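Section 4: Getting the Two-Arm Bench Ready for a Shift

If you've made it through Section 3, your Bevan controller is talking to both arms and you know where the stop buttons are. Good! Now we get to the part I like, which is setting the bench up so a person and a pair of arms can share the work without driving each other nuts. I wrote this from my notes at the Nusdale shop, where I've been running one of these benches since February. Landier sends out its own booklet with the arms and you should read that too, but it assumes a spotless room and all the time in the world. I'm assuming you have neither.

What changes for you

Before we start turning things on, a word about the job itself, because I get asked every time I train somebody. At our shop the bench took over the passing and holding. One arm picks a hand tool or a soft item off the wood, the other takes it, and so on down the list. I used to do that with my own two hands, all shift, and my wrists knew it. What I do now is lay out the work, watch the first few cycles, fix whatever slid out of place, and sit at a monitor in between. It's less lifting and a lot more looking. Some folks love that. A couple of people on my crew missed having their hands busy and asked to go back to packing for half the day, and we worked that out with the shift lead. Ask early if that's you.

The other change is that you'll be interrupted more. The arms stop when they're unsure and they will be unsure plenty in the first two weeks. Plan your desk work in small pieces.

Before you power up

1. Walk around the bench once, all the way. You're looking for bags, cups, stools, anything that wandered in since the last shift. Drinks stay away from the bench, and please don't park one by the cables either (I have mopped that up).

2. Check the cables at the top of each gripper. There should be a loose loop with enough slack that the wrist can turn all the way without pulling it tight. If the loop has been tied down to something, untie it.

3. Push your chair back. The arms can't reach the desks at our place, but a rolling chair goes where it wants.

4. Wipe down the wood with a dry cloth. No spray. Spray leaves a film, and then smooth tools skate around when a finger touches them.

5. Look along the rail for crumbs, screws, tape ends. A vacuum with a brush tip works well. Don't use compressed air, it just moves the problem to a spot you can't see.

CAUTION: Steps 1 through 5 are done with the arms off. Off means off at the controller, with the light out. Paused doesn't count.

Laying out the work

6. Put out only what's on the list for the run. I know it's tempting to dump the whole bin and let the arms sort it. They'll try, and you'll spend the morning untangling handles.

7. Hard things and soft things get some space between them. Leave a hand's width at least. Fabric is the troublemaker here, it drapes over whatever is next to it and then both come up together.

8. Anything with two handles goes down open, with the handles spread and facing the near edge. Closed handles look like one thick bar to the wrist camera, and the fingers come in too wide. Spread them and you'll get a good grab nearly every time.

9. Keep things off the far edge. The rail needs its room, and the arms get awkward when they have to stretch.

NOTE: You'll find your own layout after a while. Mine has the hand tools near the middle and the soft stuff off to the right, and I've stopped fiddling with it. If you share the bench with another shift, write your layout down and tape it to the controller - it saves a lot of grumbling.

Starting the arms

10. Turn on the Bevan controller and wait for it to finish its checks. Mine takes long enough to walk to the sink and back. Don't click anything while it's thinking.

11. Open the Lotby program on your desk computer and pick your station. If two stations show up with the same name, stop and sort that out first. You don't want to be the person who starts somebody else's arms.

12. Check the lights on each gripper. Green means powered and listening. On ours, a light that blinks or stays dark means the gripper isn't ready, and you go back to the cable check in Section 3.

13. Run the hello move. Each arm lifts, turns its wrist, and comes back. Stand at the end of the bench for this one and keep your hands at your sides. You're listening as much as watching. A healthy joint makes a soft, even whir. If you hear a tick, hit stop and write it in the log.

14. Set the speed to the lowest setting for the first run of the shift. Yes, even if the last shift ran it fast and everything was fine. Somebody may have moved a tool or bumped the bench, and slow gives you time to notice.

15. Bring up the wrist view on your monitor. You get one view per arm, and you'll use them constantly. The two fingers always sit in the bottom corners, so whatever is between them is what the arm is about to deal with. The other arm will swing through now and then and look like a smear when it's moving. Don't worry about the smear. Look at the wood, and check that the tool you expect is there and its handles are open. 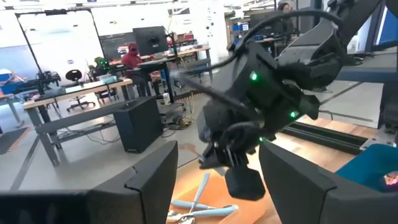
16. Press start and watch the first cycle from beginning to end before you sit down. If it goes well, watch another. I do this every single shift and I'm not embarrassed about it.

When it stops on you

It will stop! Most stops are boring, and you'll learn to clear them without getting up from your lunch mood. The screen gives you a short message. These are the ones I see the most.

"Grip not sure"
The fingers closed and didn't feel what they expected. Usually the tool shifted. Press pause, wait for both arms to go still, set the tool back the way step 8 says, then press resume and stand clear.

"Partner in the way"
Both arms wanted the same spot. Let them be. They back off and try again, and it clears up on its own unless your layout is too crowded. If you get the message over and over, spread things out.

"View blocked"
Something is hanging in front of a wrist camera, and it's usually fabric. Power off, move it by hand, and go back to step 10. It's slower than pulling it free while paused, and I want you to do it the slow way anyway.

"Lost station"
This is the network and has nothing to do with you or the arms. Call whoever looks after the network in your building and go have a coffee.

CAUTION: Never reach in between two moving arms, even for something tiny, even if you're sure you know where they're headed. You know the list. You don't know when one of them will decide to back up.

Sharing the room

Our bench sits in an open room with desks all around it, and yours may too. That's handy, you can get help by turning your head, but it means people get used to the arms and quit seeing them. A few habits have worked well for us:

Say "starting" out loud before you press start. It feels silly for a day or so.

Keep the walkway past the bench clear of boxes. Storage goes on the shelves, and yes, I mean the bin you were going to move later.

If you're working at a desk with your back to the bench, you aren't the one watching it. Somebody else has to be, or it gets paused.

New people get a full shift of just watching before they lay out any work. I let them hold the stop button, too. It makes them pay attention, and I've had at least one good save that way.

Closing down

At the end of your shift, send both arms to rest from the Lotby screen, wait for the wrists to settle, then switch off at the controller. Pick up every tool and put it back in its bin. Fill in the log with the number of stops and anything that sounded off. If you changed the speed or the layout, write that too, in words the next person can read.

Section 5 covers swapping the finger pads, and you'll want the small hex key from the Landier box for that.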